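Search this site Go
Home Courses Student Projects Staff Contact

Storage and Second Use of Plastic Shopping Bags in Ridgate Households
Project report, Household Materials course
Jayanthi Kartha, Kavitha Alva, Valentina Cabral
Supervisor: Geetha Bhat

Print this page | E-mail this page

Summary

This report covers a diary study of plastic shopping bags in 62 households in the Ridgate district. Each household recorded for six weeks where its bags came from, where they were kept, and what they were last used for. The most common final use was as a liner for a small trash can. Storage location had a clearer effect on reuse than bag size did.
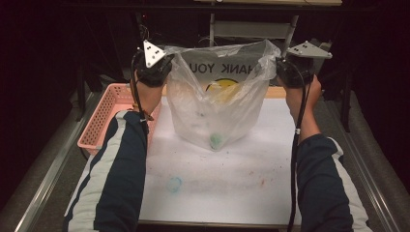
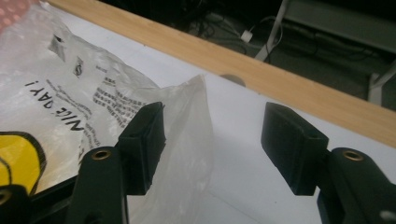

Figures 1 and 2. At the white table, Marar Building.

1. Background

Households in Ridgate get thin plastic bags mainly from two sources: grocery shopping and takeout food. The district has no separate collection for plastic film. Bags put in the mixed recycling bin are treated as contamination and sent to disposal with the other rejects.

An earlier class project by Berenice Beltrán asked shoppers at the Fundard grocery store how often they reused a bag. Nearly all of them said "often" or "always." The report noted that the answers could not be checked and recommended a diary method. The present project follows that recommendation.

For this report, "reuse" means any use after the bag has carried its first load home. A bag that sits in a drawer is counted as stored. It is counted as reused only when the diary shows it leaving the drawer for a purpose.

2. Method

2.1 Households

Households were recruited by a notice in the entrance halls of apartment buildings and by a table outside Fundard. One adult in each household kept the diary. No payment was made. Households that already refused all plastic bags were left out, as they would have had nothing to record.

2.2 Diary

The diary was a printed booklet with one line per bag. The columns were:

Source (grocery, takeout, pharmacy, other)
Size (small, medium, large, judged against a printed outline inside the cover)
Place stored
Next use
Final use
Remarks

A first version had a column for the date of each use. The trial households left it empty so often that it was removed.

2.3 Exit questionnaire

At the end of the diary period each household answered 10 short questions on storage space, trash can size and buying of trash bags. The questionnaire was given on paper and returned with the booklet.

2.4 Coding

Final uses were coded by two members of the group working separately. Disagreements were settled by the third. Most of these concerned bags used to carry something to another household. These were coded as "given away" if the bag did not come back and as "carrying" if it did.

3. Results

3.1 Source

Grocery bags made up the largest group, followed by takeout bags. Pharmacy bags were few and were mostly thrown away at once. Remarks on pharmacy bags usually said that they were too small for anything.

Takeout bags behaved differently from grocery bags. Those from Wokside, the noodle counter on the station side of the district, were named in the remarks column more than any others. The usual remark was that the bag had sauce in it. Rinsing was reported by very few households, and a bag with food residue was nearly always discarded the same evening.

3.2 Storage

Storage places fell into four groups: a drawer or cabinet, one bag stuffed with the others, a hook or door handle, and the car. Bags in the first two groups were kept longest. Bags on a hook had the highest rate of second use. Bags in the car had the lowest, although several households wrote that they kept them there so as to take them into the store.

The bag-of-bags method was the most popular. Its weakness is that bags go in at the top and come out at the top, so the bags at the bottom are not reached. When asked to empty the container at the end of the study, several households found bags from stores that had closed.

3.3 Final use

Lining a small trash can was the most common final use in every building. The others, in falling order, were carrying shoes or damp clothing, picking up after a dog, wrapping kitchen waste, and covering a plant or bicycle seat.

Households that bought small trash bags reused fewer shopping bags. The questionnaire does not show which habit came first.

3.4 Condition

Tearing at the handle was the most frequent reason for early disposal, followed by holes at the base. Small holes did not prevent use as a liner for paper waste but did for kitchen waste. Knots were a further cause of damage. Bags tied shut in the store were often ripped open at home, after which they could not be used again.

4. Discussion

The difference between hook and drawer storage is the most useful finding. It agrees with the remarks, in which diarists wrote that they used what was in reach. It may also reflect space: a hook holds few bags and the surplus has to go somewhere. The diary did not record how many bags were discarded when the hook was full, and this should be added in any repeat.

Keeping a diary probably changed behavior. Two households wrote that they had begun folding their bags after starting the booklet. The rates given in the tables should be read as upper limits.

The printed size outline worked poorly. Bags with side folds look narrow when flat, and diarists recorded the same type of bag under different sizes. Size results were for this reason left out of the main tables.

The study period included July, when part of each building was away. Booklets with a gap longer than one week were kept but marked.

5. Recommendations

Future groups should weigh the bags at the end of the study in place of using size classes. Takeout bags should have their own booklet page. Stores should be asked to leave bags untied.

Appendix A: Diary booklet
Appendix B: Exit questionnaire
Appendix C: Coding rules for final use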